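The Long Way to a Level Floor

I have lived with a sloping kitchen for eleven years. It drops toward the back door, and if you put an orange down beside the fridge it will set off, slowly at first and then with real purpose, and you'll find it resting against the doormat. My kids grew up thinking all oranges did this. Guests used to get a demonstration with their cuppa.

Then last winter the dishwasher began to lean, and I rang a tiler.

I should say that I know a bit more about floors now than I'd ever planned to. I've bored people at barbecues with it. My sister has a face she does. But I reckon there's a great deal going on down there that most of us walk over every day without a thought, and once you start looking you can't stop (I caught myself on my hands and knees in the foyer of a dental clinic in July, running a fingernail along a grout joint, and the receptionist asked if I'd lost a contact lens).

The tiler was Zainab Eze. She came at seven in the morning with a two-metre straight edge under her arm, laid it down in front of the sink, crouched, and said "Oh, mate." Then she slid a stack of coins into the gap at the low end. She got to nine before they stopped fitting.

I'd rung her because she did the floor at Trerkgate, the old woolstore down by the river that's been turned into studios and a very loud cafe. If you've been, you'll know the one I mean - pale, plain, and so flat it makes you feel slightly seasick after a house like mine. I'd gone in for a sausage roll and come out with her number.

What I wanted was tiles. What I got, for the first three weeks, was a lecture series. Zainab wouldn't talk about tiles at all until we'd talked about what was under them, and what was under them was particleboard, on joists, on stumps, on clay. The clay swells when it rains and shrinks when it doesn't, and my back corner has a downpipe emptying right beside it. The whole house has been breathing in and out on that side since 1958. You can tile over that, she told me, and plenty of people will happily take your money to do it, and in two years you'll have a crack from the pantry to the door that you could post a letter through.

So the first person I paid was a plumber, for the downpipe. The second was a restumper, a cheerful bloke who vanished under the house with a torch and came back up with a cricket ball, a thong and half a birdcage. Four stumps had rotted. One was holding up nothing at all. It was just standing there under the joist with a finger's width of daylight above it, like somebody waiting for a bus.

After that there was a month of waiting, so everything could settle. I used it to fall down the tile hole.

Do you know how many greys there are? I went out to Afolabi, the big tile yard behind the freight depot, with the idea that I'd be half an hour. The bloke on the counter told me they carry 663 lines in stock, and I would swear on my mother's life that most of them were grey. Warm grey, cool grey, greige, a grey called Fog and another called Morning Fog that I could only tell apart by the stickers. I took home fourteen samples in the boot. The car handled differently. 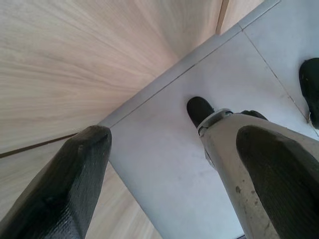 Zainab's rule about samples is that you don't look at them on the bench. You put them on the floor, where they're going to live, and you leave them there for a week and get on with your life. You walk on them in socks. You spill on them. You look at them at breakfast and again at ten at night with the rangehood light on, and by the fourth day you'll have started stepping around the ones you don't like. I thought this was a bit mystical until it happened to me. There was a gorgeous one, a sort of veined marble look, that I'd been telling everyone about, and by the end of the week I was treating it like a puddle.

The size matters more than the colour, as I learned. Big tiles are the fashion and I understand why, fewer joints, less grout to scrub, and a small room seems to relax a bit. But a big tile is a stiff, honest thing and it won't bend to suit your floor. A little mosaic will follow a dip like a tablecloth. A large-format tile will bridge it, and leave one corner sticking up to catch your toe. The trade word is lippage, and I've been looking for chances to use it ever since. There's lippage at the bank. There's shocking lippage in the airport toilets.

The other thing about size is offcuts. My kitchen isn't square (of course it isn't) and every tile along the east wall had to be cut to a different taper. Zainab drew the whole room up on the back of a calendar page and moved the starting line four times before she touched anything, so that the skinny slivers would land under the kickboards, where only the spiders would judge us.

I'd budgeted $3,029 for tiles, glue, grout and levelling compound. I was very proud of that number. I'd done a spreadsheet. What I hadn't put in it was primer, which you need, or the flexible membrane, which you need even more over timber, or the second delivery when I'd miscounted the first, or eleven nights of takeaway because the oven was in the hallway. The membrane and primer together came to $813. The takeaway I've decided not to add up.

Now, the levelling compound. If you ever get the chance to watch this stuff go down, take the morning off! It comes as powder, gets mixed with water to something like pancake batter, and then it's tipped onto the floor in a big grey pool and it just goes. It creeps along looking for the low spots. Zainab went in after it wearing spiked sandals, strapped on over her boots, with a thing like an oversized garden rake, nudging it along and popping the bubbles. It took twenty minutes. Then she backed out the laundry door, shut it behind her and told me that if the cat got in she'd be leaving the pawprints.

I sat on the back step afterwards with my tea, and I'll admit to being a bit teary. Eleven years of rolling oranges.

The laying itself was quieter than I expected. Scrape, scrape, thunk. She butters the back of every tile as well as combing the floor, and she's strict about the direction of the combing, all the ridges running the same way so the air can get out. Her old boss at Ernamgate used to make the apprentices lift every tenth tile and show him the back. If there was a bare patch bigger than a fifty-cent piece, the whole row came up. She has been laying floors for 33 years and still lifts one now and then to check. I watched her do it in my kitchen, late in the afternoon when her knees must have been screaming. She looked at the back for a good while, grunted, and put it down again.

A word about grout, while I've got you. Go darker than you think. I went pale, against advice, and by November the bit in front of the stove had turned a colour I'd call Gravy. You can get a pen for it. I have the pen. It's a very soothing job with the radio on, but it isn't one I'd recommend taking up on purpose.

And seal it properly, and wait before you do. My neighbour got excited and mopped hers with something lemon-scented the second night, and it dried in white blooms all round the table legs. Warm water and a flat mop is all I use. The fancy cleaners leave a film, and then you're cleaning the cleaner.

A few people have asked what it's like to live on, and mostly I tell them it's cold. Glorious in February, rotten in June. I've bought ugg boots for the first time since uni. Things break when you drop them too - with the old lino a mug had a sporting chance, and now it's goners every time, and the bits end up in the next room. We've lost four bowls and my good teapot.

The dishwasher stands up straight, though. The pantry door, which used to swing open by itself every time a truck went past, stays wherever you leave it. My youngest came home from uni for a weekend and walked through to the back door, stopped, walked back, and said the house felt weird, like getting off a boat.

Zainab dropped in a fortnight ago to pick up a bucket she'd left behind the shed. She wouldn't sit down. She got an orange out of the bowl, set it on the floor beside the fridge and waited, and I waited too. Then she peeled it and ate it standing at the sink, and asked me what I was planning to do about the bathroom.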